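Cell notebook, Baumgart bench
23 October 2026

Went back over the vise loading task in simulation before anyone touches the real cell again. Purpose of today was the house rules for the Zulleck program, which were last edited in June and no longer match how we work. Scene file is the Famon one, unchanged. Only the approach moves were edited.

Rule on approach height. The old text says "clear the vise," and two people will read that two ways. Changed it to a fixed number: 245 mm above the table for any lateral move, straight down from there, straight up again before going sideways. The arm may not cross the vise at a lower height even if the planner finds a shorter path. It does find one, often, and that was most of the argument in June.

Rule on speed. Inside the clearance height, 27 mm/s maximum with a part or without. I had left the empty case faster in my draft. Took that out. The program doesn't always know it is empty.

Rule on fingers. No closing command until the vertical move has reported done. The Piltach driver will accept both at once and blend them, so this has to be written in the program and checked at review. Still need to find out if blending can be switched off in the driver settings.

Views from the run, wrist and side: 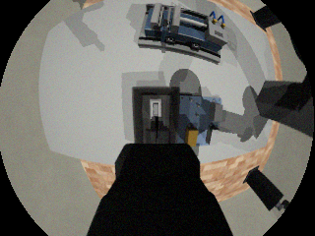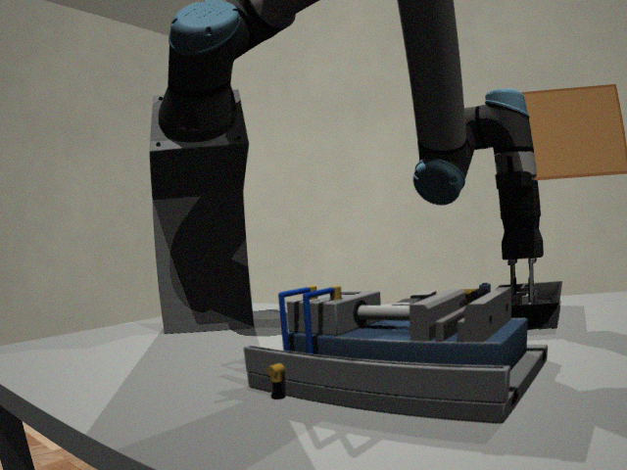 Rule on views. A run doesn't count as reviewed if only one camera was watched. The wrist camera has heavy barrel distortion, and distances near the edge of the circle can't be judged by eye. Clearance gets read from the log, with the side view as a sanity check. No sign-off from the wrist view alone, even for small edits.

Ran 8 cycles with the new numbers. 2 stopped on the clearance check, both on the way out, both with the lateral move starting early. Cause was a leftover blend radius on the retract point. Set it to zero and reran those with the same seeds. No stop. I don't want to call it fixed until the full set has been run overnight.

Other changes to the sheet:

Collision checking stays on for the whole program, including the last few millimeters. If contact is intended, list the pair of bodies allowed to touch and nothing else.

Any change to the scene file means a new version number, even if it is only a fixture nudged over. Old results stay with the old version.

A simulated pass is permission to try the move in the real cell at reduced speed with a hand on the enabling device. It is not a risk assessment. The one for the Baumgart bench has to be redone if the gripper or fixture changes, and I've put that line at the top of the sheet.

To do: overnight set, driver question, print the sheet and take down the June copy by the cell door.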